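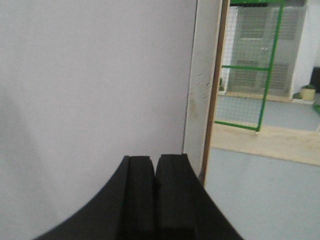

Tuesday, April 8, 2025
By Decha Chantharasri

I have finally done the sums, and I am ridiculously happy with them! Regular readers will know that I've wanted to run a small mobile arm for ages - one that can go from room to room and do ordinary household jobs - and that until now my budget lived on the back of an envelope.

It is a spreadsheet now. The ceiling is £3,000 for everything except the arm itself, which I'm paying for separately out of the van money. The biggest line so far is the wheeled base. I went back and forth between the Drumico and the Ermont for weeks. The Drumico is lovely, but the battery is an extra £553 and you can't use your own. The Ermont comes with 2 batteries and a charger, it's slower, and the manual is much better written (this matters to me more than it should). So the Ermont it is, ordered and due in August.

Next come the fingers. I had them down as a one-off purchase, which was daft. Pads wear, and a worn pad is a rotten way to lose an afternoon. There's now a line for spares, bought in pairs, and another for whatever screws I drop behind things.

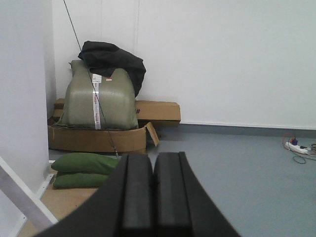

Zodwa Gumede wrote in after my last post to say I should put money aside for repairs before buying a single sensor, and that her own first year went almost entirely on connectors. Fair point, and I've taken it! £178 has moved from "nice cameras" to "things that snap". She also thinks I should rent a base for a month first, but the only rental I could find was through Ntuli and they wanted a deposit bigger than my repairs line.

I'm still undecided about software. Millow do a planner I like very much, though the yearly licence would eat what's left, so I may start with the free tools and see how far I get. 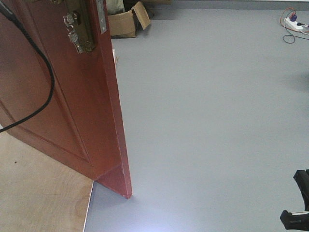 Doors are the line I keep changing. My first plan had nothing in it for them at all, then I priced up push plates, then a hook attachment, then a longer finger. What you need depends so much on the handle. An old panelled door with an ornate brass lever is a very different shopping list from a modern one with a plain bar, and I'd like to cope with both. For now I've put the hook under "maybe" and kept the money in the pot.

Cable tidies and a decent extension lead are going on the next order. If you've bought a base this size, do tell me what you forgot to budget for - I'd love a long list.

Filed under: Home Robotics, Money Matters
2 comments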